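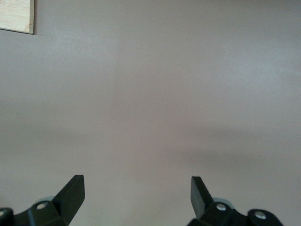

Mauve-grey surface with light wooden board, upper left.

Westwood Hall Acoustic Improvement: Progress Report to the Netness Fund
Reporting period ending September
Prepared by Rafferty Fitzsimmons

1. Position at the end of the period

Stage one (survey and baseline measurement) is complete. Stage two (ceiling and rear wall treatment) has started and is nine working days behind the programme issued with the grant agreement. Spending remains within the approved budget.

2. Baseline measurement

Reverberation time was measured in the main hall with the room unoccupied and the stage curtains open. The mid-frequency figure was 2.4 seconds, against a target of 1.2 seconds for speech. The side room was measured on the same Saturday and needs no treatment. Background noise from the extract fan was higher than the survey allowed for, and the fan mountings have been added to the snagging list.

3. Works

Castellanos has fixed 60 ceiling panels, all over the seating area. The remaining 13 are for the strip above the stage and are held up by the lighting bar, which has to be lowered by the electrical contractor first. Rear wall battens are in place. The wall lining will follow once the ceiling is finished, so that the tower scaffold is moved only once.

Two panels were rejected on delivery for crushed corners. The supplier replaced them without charge.

4. Costs

Scaffold hire for the extra period comes to £1160 and will be met from contingency. A saving of £800 was made on battens by reusing sound lengths from the old lining. The balance of contingency is unchanged in all other respects. Invoices are filed under the Jernadside cost code, as the Fund asked in its last letter.

5. Hall use

Evening bookings have continued throughout. Daytime classes moved to the side room and will return when the scaffold is struck.

6. Next period

Lower lighting bar and complete ceiling.
Fix rear wall lining.
Replace fan mountings.
Repeat the reverberation measurement at the original microphone positions.

The Fund is asked to approve a revised completion date nine working days later than the one in the agreement. No additional grant is requested.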